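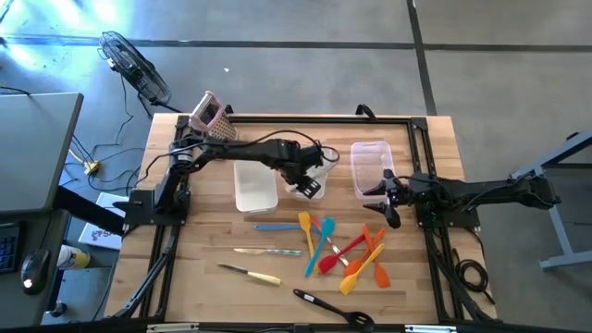

Slide 1: Two-arm bench, kitchen utensils task, student project group.

Leave it up while people sit down. Start without the thank-yous, Colleen did those.

I was asked to talk about what the students achieved this term. I'd sooner talk about what we can fairly claim, and that's a shorter talk. (Pause. Remo will laugh, wait for him.)

The task is sorting utensils into containers. Spatulas, spoons, a couple of knives. Sounds easy. Point at the orange spatulas, right of the middle, lying across each other. Ask the room which one they would pick up first and where they'd grab it. Take two answers, no more, we ran over in January doing this.

Next point: the number on the poster. The poster says 500 successful picks. I've read the log. It's 500 picks where the gripper closed on something and lifted. Of those, 253 ended with the right utensil in the right container. That's a different number and it should have been the one on the poster. Liette's group knows my view. Don't labour it.

Also say: out of all the layouts they tried, 13 had utensils piled on top of each other. The rest were spread out neatly by a person who wanted the robot to do well. I would have done the same at their age. It still flatters the results.

Clear plastic. One container is see-through enough that you get the wood grain coming through it. Lorne thinks this is why the arms kept missing the rim. Maybe. He hasn't tested it, so call it a guess, and call it his.

If someone asks about Skusance: yes, we looked at their software, no, we didn't buy it. Their demo used one spoon.

What I liked: two arms sharing one bench takes real planning, and the students wrote that part themselves. Zbigniew's hand-off code is readable, I can't say that about mine. Give him a proper mention, he's in the third row.

Last bit, the ask. Before anyone applies for the second year of funding I want a repeat run with messy layouts, set up by somebody outside the group, and every failure written down. Colour of the handle too, Remo wants that.

Questions. If it goes quiet, ask Liette about the box grater.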